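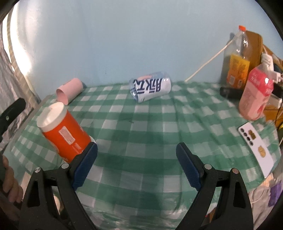

Etar is a web series in eight episodes, made by Iraklis Vrettos and a crew of two, and I watched all of it in one evening and then again more slowly during the week. I came to it through Shobha D'Souza, who writes a small newsletter on independent online series and who is usually right about these things. The story happens almost completely inside a kitchen. I think a lot about kitchens on screen, and about tables most of all. A green and white checkered tablecloth, a pale pink cup lying on its side, a plastic bottle lying down too: with only these a director can already tell you something about a family. Vrettos understands this very well, and in his best episodes the table speaks more than the people.

The plot is simple. Two sisters come back to the town of Dangate to sell the apartment of their mother. They must empty it before the end of August. In each episode they open one cupboard or one drawer, and they fight about what is inside. The whole series has a length of 163 minutes, so the episodes are not short for this format, and the longest one, number five, takes 44 minutes. I believe it could lose ten of them. There is a telephone call with a lawyer which repeats what we learned in the episode before, and the actress on the phone seems to know it also.

The first two episodes are very strong. The older sister counts spoons for a long time without speaking, and the camera stays on her hands. I was afraid this would be one of those slow series where silence is used to look serious, but then the younger one comes in with a sandwich and says a terrible thing about their father with her mouth full. I laughed, and then I felt bad about it. The dialogue has this quality through most of the series – people say important things at the wrong moment, and then they ask if there is more coffee.

The sound is the weak part. In the third episode the refrigerator is so loud that I used the subtitles, and the subtitles have several mistakes. In one place the name of the neighbor, Jacobs, is written in three different ways. A new viewer may think there are three neighbors. I wrote to the production, Pritemthorpe, and they answered politely that a corrected file will come. When I finished this text it was not yet online.

About the ending I will say little. The apartment is sold or it is not sold, and I know people who got angry at the last scene. I liked it. The music enters there for the first time, a slow piece for accordion, and after so many hours without music it has a big effect. I would only remove the voice of the mother, which explains a feeling that both actresses already show in their faces.

You can watch the first episode free on the site of the series, and the others need a small payment. If you have patience for small rooms and long arguments, I recommend it. Start with the first episode and go on at least to the second, where the sisters find the box of letters – after it I could not stop. For episode three, turn on the subtitles and be careful with the neighbor.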